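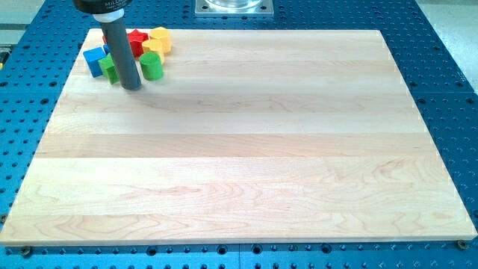 How often should a maple cutting board be oiled in a dry house?

Posted in September by a member, Ormsby Household Help
Last updated: September

Question

Our household purchased a maple board from Menlow two winters ago. It is made of long strips glued together. The heating runs from early autumn and the surface now feels rough after washing. The card supplied with the board recommends oiling "as required". Could members advise on a suitable interval, and whether cooking oil is acceptable?

Answer 1

Cooking oil is not recommended. Vegetable and olive oils go rancid in the wood and leave a sour smell. Please use food-grade mineral oil, sold at most hardware stores and pharmacies.

For a board in daily use, the following is suggested:

Wash by hand, dry with a towel and stand the board on its edge overnight. Apply a generous coat of oil to both faces and all four edges -- the end grain will take the most. Leave for 8 hours, then wipe off the excess. Repeat every 4 weeks during the heating season, and every second month otherwise.

Oiling one face only may cause the board to cup. If the surface is already rough, sand lightly along the grain before the first coat.

Answer 2

I use Senell board wax and have had no trouble. Colour goes a bit darker.

Answer 3

The first answer is sound. Members may wish to note that wax is applied over oil and does not replace it -- a dry board should be oiled first. A few drops of water will serve as a test. If they soak in and do not bead, the board is due for another coat.

Comments (2)

Is the Skinov oil the same thing? The label only says "wood oil".

Please check with the maker before using it on a food surface. Some wood oils contain driers.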